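Roland Parsons
Thread on water hardness and coffee, for people who keep replacing the grinder.
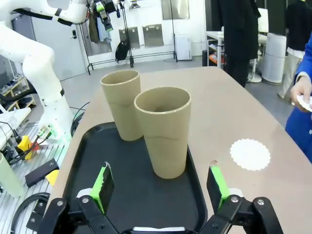 Two paper cups on the tray, doily to the right.

2/ Two numbers matter. General hardness (GH) is calcium plus magnesium. Alkalinity (KH on most kits) is mostly bicarbonate. Both get reported in ppm as CaCO3, so check the unit before comparing.

3/ My tap: GH 100, KH 81. That KH is high for light roasts. Bicarbonate buffers the acids and the cup tastes flat and chalky. A finer grind won't fix it.

4/ A carbon filter removes chlorine. It does very little to KH. I ran a Brindix carbon pitcher from February on and the drop test never moved.

5/ What works: cut with distilled. One part tap to one part distilled halves both values. Stir, retest.

6/ Benvinda Rebelo asked about sodium softeners. They swap calcium for sodium and leave KH where it was. Don't brew with that.

7/ Drop kits: rinse the vial 3 times with the sample water first. Read the color against white paper. Old reagent drifts, so check the date on the bottle.

8/ Espresso machines are a separate problem (scale). Will post my boiler notes once I've retyped them.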